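Good Practice Rules for Running Manipulation Trials on a Task Board
Project report, Classtead study group, December 2023
Author: Dzintra Jankauskaitė
Supervisor: Ruxandra Pîrvu

1. Why we wrote rules

In March our group started to compare results with the group from Grirkent, and we found that we could not. Both groups wrote "success" in the log when a switch was moved, but they did not mean the same thing. For us the lever had to stay in the new position after the gripper went away. For them it was enough that the lever moved. After this my supervisor asked me to write a short set of rules that both groups can follow. This report presents the rules and what we learned from using them.

2. Rules before a trial

The operator writes down the start state of every control before the arms are enabled: slider positions, both toggle switches, the knob, and which plug is in which socket. A second person reads the list back. 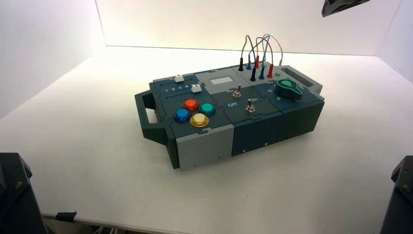
If the two people do not agree, the trial does not start. At first this rule was not popular. It makes each session longer, and with 200 trials in the plan we worried about the time. We kept it, and we made the form shorter, so now it fits on one page.

The start state must also be restored between trials by hand, with the arms disabled. We do not allow the operator to reset a switch with the gripper, even when it looks easy.

3. Rules for the log

Each trial gets one line. The line has the trial number, the task name, the result and a free comment. Results are "done", "not done" or "stopped". We removed the result "almost" from the old Getness form, and trial 562 in the old log shows why: three people read it and gave three different opinions.

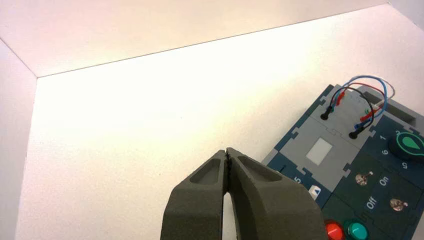

Names of the controls were a bigger problem than I expected. In the old logs one person wrote "upper switch" and another wrote "back switch", and it depended on which camera they were watching. Rule 7 now says that a control is named by what is printed or colored on the board, and never by its place in the view. From the wrist the numbers by the knob appear turned, but a 6 and a 9 can still be read there, and the words "On" and "Off" are readable by the toggles. The red button and the teal-green button can be named by color in the same way. For cables we write the color of the plug, and if there are two of the same color we add the socket.

4. Stopping a trial

Any person in the room can say "stop", and no reason is needed at that moment. The reason goes into the comment later. A stopped trial is never deleted and never repeated under the same number.

5. Open points

The Quiambao group asked whether the rules can be used without a second person. My answer for now is no, but I have not tested it. The limit of 2000 lines for one log file should also be discussed again.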